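## Sorting trays: what we've changed at the Wulorcombe room

The sorting table at Wulorcombe has been running since January, and enough of you have asked how it is set up that it makes sense to put it in the newsletter. This covers the trays, the table and the putting away. The rota is on the back page as usual.

We started with cardboard box lids. They were free and they stacked, but the corners went soft within a few weeks and small pieces got under the flaps. Buttons were the worst. By the end of the first month we were losing time at the close of every session picking things out of the folds, and two of the lids had to be taped so often that they no longer sat flat.

The lids have gone and we now use plastic trays. Most came from Itstead when they cleared their stockroom, and we bought a few more from Kahsay on the high street to make up the set. They don't all match. The Kahsay ones are slightly deeper, so please stack those at the bottom or the pile leans.

Each tray holds one job. If you are sorting buttons, the tray has buttons in it and nothing else. Mixed trays are how we ended up with beads in the button jars last spring, and it took most of an afternoon to put right. If you find something that belongs to another job, put it in the odds tin by the door and carry on.

The table should be clear before you begin. Coats, bags and mugs go on the side bench. We know the bench is small and the hooks behind the door are still waiting to be put back up. Until then, please fold coats and leave the end nearest the sink free.

Several people have asked about the colours. Pale trays are best for dark pieces, and the other way round for anything white or clear. Yellow does well for most things, although the shine off the overhead light can make it hard to pick out very small pieces in one corner. Turning the tray a little, or sliding it nearer to your own side of the table, usually sorts that out.

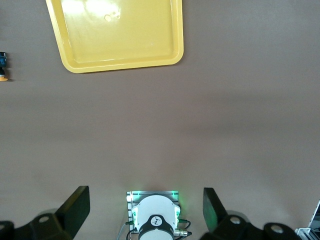
Leave a good space between your tray and the front edge of the table. It gives you somewhere to rest your hands and somewhere to put the pieces you are unsure about, and a knocked tray has further to go before it reaches the floor. There should be no more than four trays out at once. With five we were bumping elbows.

At the end of a session, tip the tray gently at one corner over the jar. Wipe it with a damp cloth and dry it before it goes on the pile. Please don't use the green scourers, which scratch the plastic and leave it dull.

The first big job for the new trays is the Clustex donation, a box of roughly 1,000 mixed buttons and fastenings that has been under the stairs since it arrived. We would like it sorted by size first and colour second. The empty jars are on the lower shelf, with labels in the lid of the top one. Pencil only on the labels, please, as we reuse them.

We could still do with two more deep trays and a few jars with lids that fit. Both can be left in the porch at any time before six.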